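Section 4
Setting up the Voldale stand for double bass

Fodik instrument stands – revision 2026-10-11

Please read this section completely before you put an instrument in the stand for the first time. It is valid for the Voldale stand with the padded neck holder. If you have the older Holloway stand, the base is the same but the neck holder closes with a strap, and you need the separate sheet that came in its box.

Before you start

Choose a place with a flat floor. On a stage, check that no leg of the stand will come over a gap between two platforms. Keep the stand away from radiators, from doors that open toward the instrument, and from the path that other players use to reach their chairs. In an orchestra pit it is usually the percussion players who pass behind the basses, so it is polite to ask them where they walk.

Have the bow in its case or in a quiver, not in your hand. Remove metal wolf tone eliminators if they stand out far below the bridge. They can touch the center post when the bass leans back.

Note: The stand holds the bass upright with the endpin retracted. It is not made for playing while standing in it, and it is not a support for varnish or repair work.

4.1 Opening the base

1. Put the stand on the floor with the locking ring up.
2. Turn the locking ring to the left until it moves freely.
3. Pull the legs outward one after the other. Each leg must click. If you hear no click, push the leg back and pull again.
4. Turn the locking ring to the right and tighten it by hand.
5. Press down on the center post with your full palm. The base must not slide or sink.

Caution: Do not use pliers on the locking ring. The thread inside is brass and it will be damaged before you feel any resistance.

4.2 Setting the lower cradle

The lower cradle carries nearly all the weight of the instrument. It must touch the lower bout on the ribs and must never press on the edge of the top or the back.

1. Retract the endpin completely and tighten its screw. Put the rubber tip on, also when the pin is inside.
2. Open the cradle arms to the widest position.
3. Place the bass on the floor plate, with its back turned to the center post.
4. Move the cradle arms in until both felt surfaces touch the ribs lightly.
5. Close the two side levers. A sheet of music paper should still pass between the felt and the edge of the back.

For a bass with a cutaway or with very sloping shoulders, nothing changes in this step. For a bass with a flat back and a strong angle at the top, it is better to set the post one notch more forward, so that the instrument rests and does not hang.

Note: On instruments with a removable neck, assemble the neck and bring the strings to pitch before you go on to 4.3. The neck angle can change a little under tension, and then the holder would have to be set again.

4.3 Setting the neck holder

1. Hold the bass at the upper bout with one hand during all of this step.
2. Loosen the wing nut on the center post and raise the tube until the holder is below the scroll and clear of the tuning machines. The shortest setting of the tube is 71 cm above the cradle.
3. Turn the holder so that its opening looks to the audience side.
4. Let the neck go slowly into the holder. The two pads meet the sides of the neck, not the strings.
5. Close the holder until the pads sit firmly, then open it again by one small turn.
6. Tighten the wing nut. Only now take your hand away from the upper bout.

Caution: Never carry the stand with the instrument in it, even for a short distance. Two people are not an exception to this rule.

If the bass has a C extension, raise the holder no higher than the nut of the fingerboard. The extension, its capos and its linkage must stay free on all sides. Players with a mechanical extension should close all gates first, so that the low string does not rest against the pad and take an imprint.

4.4 Checking the result

Look at the instrument from the side. The center line of the body should lean back slightly. If it stands straight, move the floor plate forward. If it leans to one side, go back to 4.2 and compare the cradle arms.

Push very gently on the scroll. A small movement that comes to rest quickly is correct. A knocking sound means that the endpin collar touches the metal of the floor plate – turn the plate over, so that its rubber side is up.

Pluck the open strings one after the other. If something buzzes, it is most often the wing nut or a loose side lever. Tighten it before you search for the fault in the instrument.

4.5 Care of the neck pads

The pads are the only part of the stand that wears out in normal use. They are tested for 3,000 openings, but rosin dust, sweat and cleaning sprays make this number smaller. 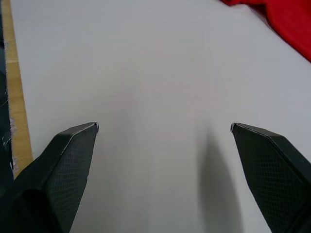 Rosin dust is the main enemy of the neck pads, and a bass section makes plenty of it. Brush the pads once a week during the season with a dry, soft toothbrush. The dust settles into the texture of the surface, and a cloth only moves it from one place to another. If your pads have the ribbed surface, brush along the ribs. If you ordered the crosshatched pads, the texture is of the same general sort as the fine diamond pattern on the faces of the two dark fingers in the photo, and there you should brush diagonally, first in one direction and then in the other. Do not use alcohol. It makes the pad hard and can carry dissolved rosin onto the varnish of the neck.

To change the pads:

1. Take the bass out of the stand and lay it safely on its side.
2. Open the holder fully and pull each pad off its pin.
3. Wipe the pin with a dry cloth.
4. Press the new pad on until its collar disappears in the holder.
5. Repeat 4.3 from the first step.

Always change both pads together. Replacement pads have the part name Prekow and are sold in pairs. Orders that reach us in December are sent after the holidays, so please order earlier if you play many Christmas concerts.

Caution: New pads can leave a dark mark on light or oil-finished necks during the first days. Put a piece of clean cotton between pad and neck until the surface has lost its first shine.

Folding the stand for transport is explained in section 5.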